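August
Morven Lindsay

4. Loading the practice scene

Do this section in the simulator before you book time on the club robot. Each team needs its own Humine login.

1. Start Kikuren and wait for the session list to fill in.

2. Open the Geddes folder and pick scene 29. Leave the random seed at 1897 so every team starts from the same layout.

3. Switch the view to Body. Both arms should reach forward toward the long surface, with the wood-grain half on the left and the white tiles on the right. The red and yellow-orange pieces start on the tiles, close to the wood.
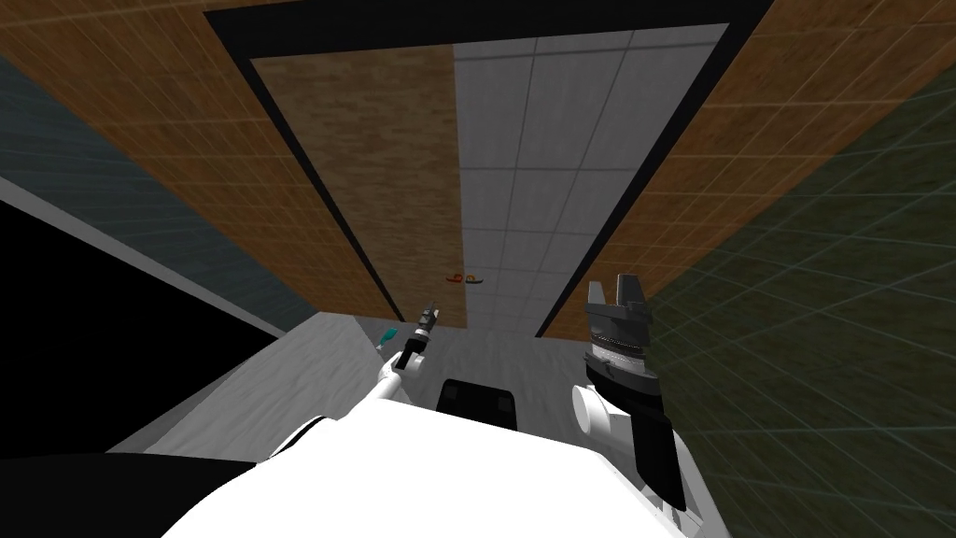 5. First arm check

1. Set the speed slider to 60. Do not go higher until your mentor has signed your sheet.

2. Select the left arm and jog it in small steps. The left gripper is the smaller one and needs less travel than you expect.

3. Repeat with the right arm.

Note: Jog keys act on the selected arm only. Check the label first - it does not reset when you change views.

Caution: Stop the run before you edit the scene. Unsaved changes are lost if the log passes 700 lines.

4. Save the run under your team name and upload it to Mastel.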